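Play Food Sets – Your Questions

Who are you?
I'm Rohani Sumampouw, and I put together play kitchen sets for a little shop in Onville. I answer all the mail myself, so be patient with me!

What age are the sets for?
I say 4 and up. The smaller fruit can roll off anywhere, and I don't like it near babies.

Do I need a big table?
Nope! A plain light one is nice, though, as the colors really show up (the strawberries especially).
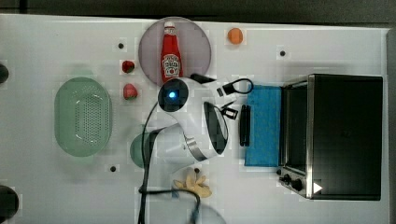
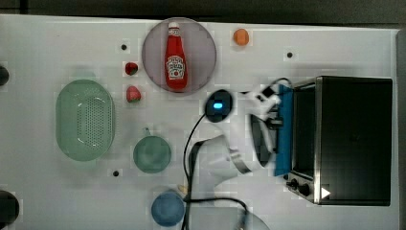 Ketchup on the plate, colander off to the left.

Can we mix in real dishes?
Sure, I do it all the time – plastic ones, please. My own kids raid the cupboard for bowls and I've stopped fighting it.

How do I clean the pieces?
Warm water, a drop of dish soap, then a towel. I leave mine out overnight before they go back in the box.

Can I buy just one fruit?
Yes, write to me and ask for the Utum list. Loose pieces ship in about 5 days, and two or more go in the same box.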